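Lukmont opens a living room for guests, with snacks on the table

Kellon, 23/01/2025 – Lukmont, the furniture house in Kellon, has opened a new show room arranged as a living room where friends are expected in the evening. The visitor can sit down, look at the furniture in peace and see how much a coffee table must carry when people come. 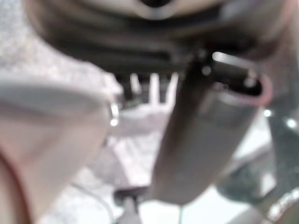
Photo: Lukmont, Kellon show room

In the middle of the room stands the Nurmi coffee table, 107 centimetres long. It has a clear glass top in the shape of a drop, and a black metal bar goes under the glass. The table was put on a grey carpet beside the Ziron corner sofa in light leather. Both models belong to the regular collection and can be ordered in the shop. Delivery takes 27 working days.

Our customers often tell us that a glass table looks well in the shop, but at home they don't know how to lay it. For this reason we didn't want to show it with only a vase.

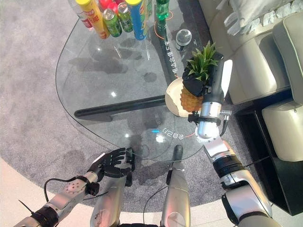
The drinks and snacks are therefore gathered at the narrow end, and the wide end is left for plates, bowls and elbows. Tall bottles go to the back and cans to the front, so that a person on the sofa can take a can without reaching over a bottle. We recommend the same order at home. Glass also shows every ring from a cold drink, and a soft dry cloth should be kept near. 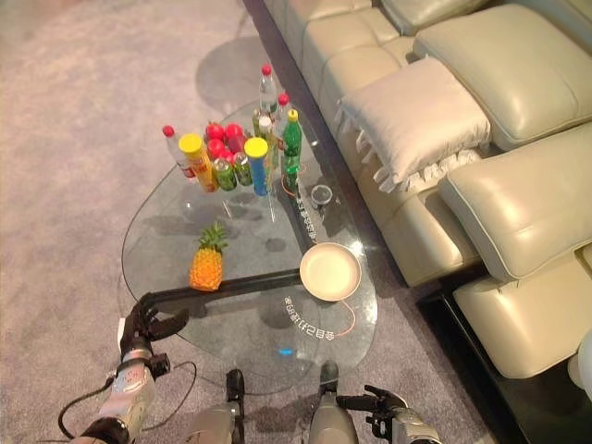 Nurmi coffee table with bottles, cans, snack canisters and red fruits at its narrow end. Photo: Lukmont

The show room can receive up to 40 visitors a day. Entrance is free and no booking is necessary. On request our staff will lay the table together with the visitor, for a small family or for a bigger company. The arrangement will stay until July, and after this the room will be changed for summer furniture. 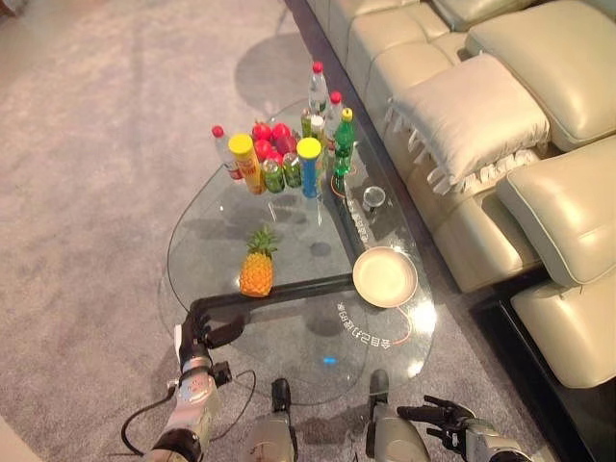

Aroha Treloar would prefer to have the fruit in the middle, "because everybody wants it and the person at the other end should not have to ask", but finds that the bottles are better kept together at one side.

Care instructions for the Nurmi glass top are available in the shop in five languages.

Press contact: Lukmont, Kellon, press office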